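5. Recording your first set of examples

Now for the fun part! With the arm calibrated and the Clikau recorder running, you can start teaching Trorel to sort parts out of a bin. A good first set is 480 picks, spread over a few sittings.

1. Tip a mixed handful of parts into the bin and give it a shake.
2. Press Record and wait for the double beep.
3. Guide the fingers to one part, close, lift, and set it down in the next bin.
4. Press Stop. Each pick should take up to 10 seconds.

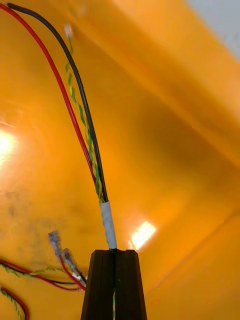

Wiring is the hardest thing to teach well, and the most rewarding once it clicks. Go slowly and let the fingers settle before you lift. Where several wires meet under a band of white tape, aim just below the tape -- it gives the model a clear landmark, and red, black and twisted green-and-yellow wires all lead back to it.

Note: Glare on the plastic is fine. Leave it in, and vary your lamp between sittings.

5. Switch to rigid parts once you have 112 good cable picks. Solenoids and round circuit boards make a lovely contrast.

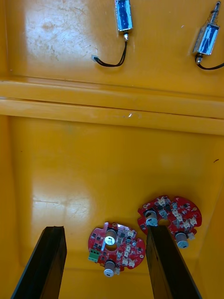

6. Label each pick in the Clikau list as Good, Slip or Miss. Keep the misses! Huw Bowen's set at Wynne learnt faster with them left in.

Caution: Keep your free hand out of the bin while recording. Grip force must stay at level 2 for boards.

7. Choose Save Set, then go to section 6 to start training.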